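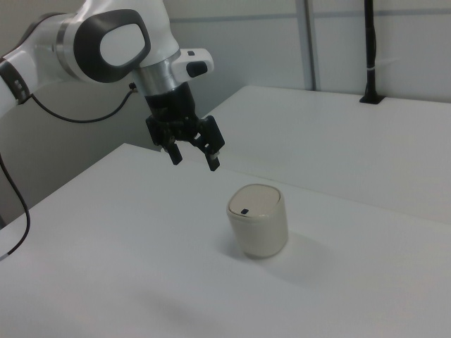 About Tuketti

Hi, and thanks for stopping by! I run Tuketti, a small shop that puts together one thing: a tabletop pick-and-place kit called the Grelley. It's an arm, a two-finger gripper, the software to run them, and a stack of lessons I wrote mostly at the kitchen table (my spelling has improved since the first printing, I promise).

I got into this after years of fixing packing machines at a plant in Mikkelsen. Big machines, big cages, big manuals. What I kept wishing for was something a person could sit down next to and learn on before lunch. So I started building it in the evenings, and one May I sold the first kit to a community college that needed it faster than I was ready to ship it. They were very patient with me.

What the Grelley is for

Picking up ordinary stuff and putting it somewhere else. I love a plain canister with a lid for the first lesson: you bring the arm in high with the fingers wide open, line up over the lid, and come down slow. Everybody wants to come down fast. Please don't! The rounded lids are trickier than they look, and you'll learn more from one of those than from a whole box of wooden blocks.

There are 18 lessons in the binder. The first few need no code at all, you just move the arm by hand and save the spots you like. After that we get into grip force, approach angles, and what to do when the thing you're grabbing isn't quite where you left it (my favorite chapter, and the longest one by a mile).

What you get

The kit comes with the gripper, a spare set of finger pads, cables, the binder, and 55 minutes of setup help over video. If you already own an arm, ask me about the Grekus plate. It's our adapter, it costs $200, and it fits most of the small arms I get asked about. Send me your model before you order and I'll check the bolt pattern for you.

Before I pack a gripper it goes through 2,000 open-and-close cycles on the bench. It's noisy and it makes my evenings very dull, but I'd much prefer to find a sticky finger at my place than have you find it at yours.

What we don't do

No welding, no heavy lifting, no food lines. I get asked about palletizing a lot and the answer is still no, sorry. If that's what you need, write anyway and I'll try to point you toward the right kind of shop.

Visiting

You're welcome to come try the kit before you buy. Mornings are best, I'm usually in by 8. Bring something from your own shelf that you'd like to see picked up, the odder the shape the better, and leave yourself time to play with it. Parking is around back, by the green door.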